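Toden Packaging Reuse Study
Interim report to Gallegos, second reporting period
Work package 2: bins, block stock and handling surfaces

Status

Work package 2 is on schedule except for the coating trial, which started in December instead of the month before. The delay came from the supplier of the test panels and did not affect the budget line. All other tasks listed in the proposal are either closed or in their final stage. The remaining work is described under Next period.

Scope of the period

The period covered the condition of the rectangular metal bins used to hold block stock, the condition of the blocks, and the cleaning routine between runs. Sorting rules were settled in the first period and have not been reopened. Lighting of the bin area was removed from scope at the request of Gallegos and is not reported here.

Block stock

The stock stands at 905 blocks. The red and green blocks share one drawing and are treated as one part number for purchasing, with color recorded as a separate field. Blocks from the Rostus batch showed more edge rounding than those from the Oramer batch. The difference was found in both colors, so pigment is not considered a factor. The Oramer blocks are slightly heavier, and we assume a denser fill, but no section has been cut to confirm it.

From the full stock, 58 blocks were withdrawn for corner damage. Withdrawn blocks are kept in a marked crate and may be used for drop tests in the next period. They are no longer part of the working count. Replacement stock has been quoted but not ordered. At the present rate of loss we can complete the study without it.

Blocks are inspected by hand at the end of each run. The inspector checks all corners, then the long edges, then the faces. Face scratches are recorded but do not lead to withdrawal. Kazue Murakami revised the inspection sheet early in the period so that corner damage and edge damage are no longer entered in the same column. Records from before the change were re-entered where the original notes allowed it. A few could not be separated and are flagged in the annex.

Bin condition

Wear on the bins was assessed by eye and by touch, using the four-step scale from the proposal. The floors scuff first. The marks are shallow and do not catch a block when it is slid across by hand. The rear wall is of more concern, as finish loss there has a ragged outline and tends to spread from its lower edge. Sloping side walls have held up better than expected and were rated at the lowest wear step throughout.
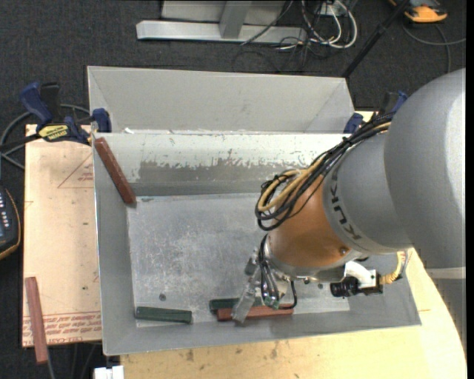

Finish loss has not so far changed how blocks come to rest. A block that ends up leaning in a corner does so in new and worn bins alike, and the corner angle is the more likely cause. We tried a corner insert cut from sheet stock. It reduced leaning but took up floor area and trapped debris along its lower seam, and it was dropped. A formed insert with a sealed seam would avoid the second problem. It is not costed in the current budget.

Cleaning

Bins are emptied and wiped down after each run. The full routine takes up to 20 minutes, most of it spent on the joint between neighboring bins, where small debris collects. A narrow brush works better there than the vacuum nozzle supplied. The written procedure has been changed to match. No solvent is used on coated surfaces.

Deviations

The inspection sheet change described above was made without prior notice to Gallegos. It does not alter the acceptance limits. The corner insert was made from material already in stock and charged to the existing consumables line.

Next period

Complete the coating trial and report wear ratings on the same four-step scale.
Run drop tests on the withdrawn blocks, Rostus and Oramer batches kept apart.
Cut one block from each batch to check the fill.
Obtain a price for the formed corner insert.

Decision requested

We ask Gallegos to confirm whether the formed insert may be funded from the unspent part of the lighting line. An answer before the coating trial closes would allow both items to be fitted in one stoppage.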